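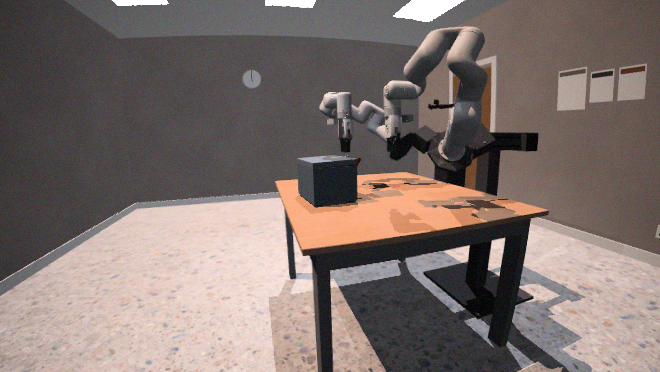 4. Running a tabletop chore

The Plenora two-arm package can clear small items from a table. It can't yet fold, scrub or wipe up spills, so leave those jobs to people.

1. Load the table layout in the simulator.
2. Select Clear Table and press Run.
3. Watch up to three full runs before moving to the real arms.

Note: Small items behind a large box are often missed. Move the box first – the planner won't do it for you.

Caution: Keep hands off the table while the arms are powered. If error 3349 shows, press Stop and repeat step 2.

Revised 4/22/21, Fondby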